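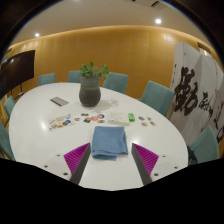
Pentti Kuusisto wrote to me that a small company should never give its largest customer longer to pay than anyone else, and that he would sooner lose the account. I used to think that was stubborn. Now I think he is mostly right.

The usual story goes like this. A supplier, call it Omard, gets most of its sales from one buyer. In January the buyer's purchasing office sends a letter moving payment from 30 days to 90. There is no meeting about it. The letter thanks the supplier for its partnership. Omard signs, and from then on it is lending money to a company many times its size, without interest, and paying its own bank for the privilege.

Owners tell me they had no choice. Some of them didn't. But a good many never asked for anything in return. A higher price would have been fair. So would a deposit on large orders, or a firm volume for the year.
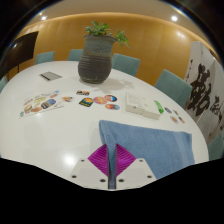 The cost is also easy to miss, as it never shows up on an invoice. It shows up in the overdraft, in the machine that isn't replaced, and in the 3 new hires put off until next year. At Pristano, the owner went six months without paying herself while the order book was full. On paper the company was having its best year.

I don't expect large buyers to change on their own. Their finance people are paid to hold on to cash, and they are good at it. A law with real penalties would help, and I would support one. Until then, small firms should work out what a late dollar costs them and put that number in the quote. If the buyer walks away, the supplier at least knows what the account was worth.

Kuusisto would say to skip the arithmetic and just refuse. He has more savings than most of my readers.

Contact us | © 2024 Wasano Business Review | Back to top
We use cookies to improve your visit. Accept | Settings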